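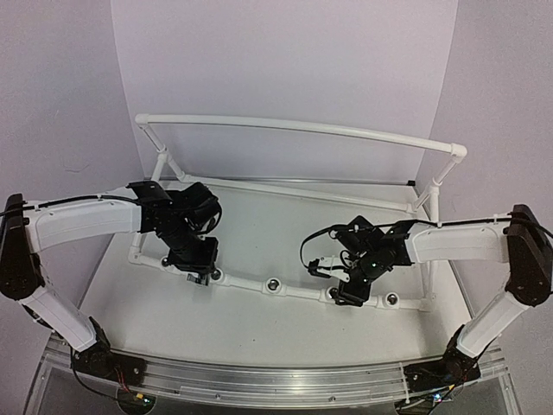

**When should you cover your lettuce in the fall?**

Cover it on the first afternoon when the night forecast drops below 40, and have the cover already sitting next to the bed before that afternoon comes. I've left it later than that plenty of times and I've got the mushy lettuce memories to go with it.

So! Fall gardening. I keep getting emails about it, more than I ever get about tomatoes, and I've been putting off a proper post because my own fall bed was such a mess last year. This year's is looking pretty decent (touch wood), so I'm going to write down what I did while I still remember it.

For anybody new, I garden in a backyard in Kilum that gets good sun until lunchtime and then basically goes into the shade of the neighbor's garage. Four raised beds, one of them rotten at a corner and held together with a ratchet strap. I grow what we eat. My husband would like that to include corn, and it doesn't.

## What went in

I started seeds in August in the laundry room, where it stays cooler. Lettuce really does hate sprouting in the heat. The year I sowed it straight into the bed in July I got three plants out of an entire packet and one of those was a weed I'd been lovingly watering.

- Belkadi romaine, from Suneck. Third year growing it. Red at the tips, kind of floppy when young, and it doesn't go bitter on me.
- Spinach, whatever was on the rack at Porgate
- Tatsoi
- Arugula (too much arugula, always too much arugula)
- Scallions stuck in the gaps
- A row of carrots I forgot I'd sowed until they came up

The Belkadi is the one I'd tell you to get. The packet says 27 days to baby leaves and I was cutting it pretty close to that, though I did cheat a bit with a warm spell in September. I space them a hand apart, then eat every second one, then let the rest bulk up. My hand, not my husband's hand. He planted a row once and we could have parked a car in there.

Suneck changed their packets this year, by the way. The planting chart used to be on the back and now you have to peel the flap open, so you end up reading it with wet fingers and the seed going everywhere. I miss the old ones.

## The covers

I use the thin white fabric kind, the floating row cover, held up off the plants with hoops so the leaves aren't touching it. If leaves touch the fabric on a really cold night, those are the leaves that get nipped. Everything an inch away will be fine and the part that was pressed up against it goes see-through and sad.

You can make the hoops from nearly anything that bends. I've used wire, I've used some skinny branches from the willow that came down, and one desperate evening I used two patio chairs and a bedsheet. The wire is my favorite because you can shove it into half-frozen dirt. It does sag when there's snow on it, so I run a piece of twine along the top from one end hoop to the other and tie it off to a stake at each end. Pull it tight, tighter than feels polite.

Then weigh the edges down. All the edges! I did three sides one time because I'd run out of bricks, and the wind found the fourth side by about nine at night. I went out in my robe to chase row cover down the alley. Ashraf Berrada from across the way was bringing his trash in and caught the end of it for me with his foot, very calmly, like that was a normal thing to happen on garbage night. He's had fresh spinach off me ever since.

I switched from bricks to sandbags after that. Well, old pillowcases with sand in them, tied with string. They bend along the edge so there aren't gaps, and they don't snag the fabric. I got 15 of them out of one trip for sand and a pile of pillowcases I'd been meaning to give away.

## Taking them off again

This is where I go wrong, personally. You put the cover on, you feel like such a responsible person, and then the next day it's sunny and 65 and you're at work. By the time I got home one day in October it was like opening a dishwasher under there. The spinach didn't love it. Two of the tatsoi decided that was it, life was over, time to flower.

What I do now is fold one end back before I leave in the morning if the forecast says sun, and clip it to the hoop with a clothespin. Just the one end. If it's a gray day I leave it shut. I pull it down again when I get home, ideally before dark, because what you're hanging onto overnight is the warmth that's in the dirt and there's not much of it left by bedtime.

## Water

Everyone asks about this and I don't have much to say. Less than you'd think. The cover lets rain through, and nothing dries out fast once it's cold. I stick a finger in and if it's dry to the first knuckle I water, in the morning. I like going into a cold night with the soil a bit damp. My aunt swears by it, and she's grown greens through winters much worse than ours.

## Slugs

Ugh. They love it under there. It's a heated tent with a buffet. I go out with a flashlight and a yogurt tub after supper and pick them off, and I'm not going to tell you what happens to the tub. Rania Shehata, who left that nice long comment on my garlic post, said to lay a wet board next to the bed and flip it over in the morning, and I've been trying it. It works better than beer did. I found so many under there the first time that I squealed loud enough to bring my husband out of the house, and then he squealed.

If you try the board, put it outside the cover. Inside, they eat first and then go home to the board.

## Was it worth the money?

I added it up one winter out of curiosity and then wished I hadn't, since I'd counted the lumber and the soil and the wheelbarrow, and the grand total for the whole garden had crept to $833. That's a lot of lettuce! But the fall part on its own is cheap. The fabric lasts me two or three seasons if I patch it, the wire is forever, and seed is seed. We've had a salad off that bed most nights since the end of September, and I haven't bought one of those plastic boxes of greens that turns to soup in the drawer.

And I like having a reason to go out there. November can be pretty grim here, it's dark when I leave and dark when I come back, and ten minutes fussing with clothespins and pillowcases does me good. The cat comes along and sits on the warm spot over the carrots, on top of the cover, flattening everything. I've given up on that row.

Things I still want to sort out before it gets seriously cold:

- a second layer of fabric for the romaine, maybe draped on its own hoops inside the first
- that rotten corner
- garlic, which I haven't put in yet, please don't yell at me
- somewhere to keep the scissors so I stop using the kitchen ones

Porgate had their row cover marked down last time I was in, on the bottom shelf past the birdseed, if you're local and want some. The wide rolls were nearly gone. Get the wide one even if your beds are narrow, you need a lot more slack on the sides than you'd guess, and I spent a whole season tugging at a skinny piece that never quite reached the ground.

Somebody asked whether you can do this with kale, and sure you can, but kale doesn't really need you. Mine sits out there bare with frost all over it and tastes better for it. Save your fabric for the lettuce. I'll do the garlic post update once there's garlic in the ground to update you about.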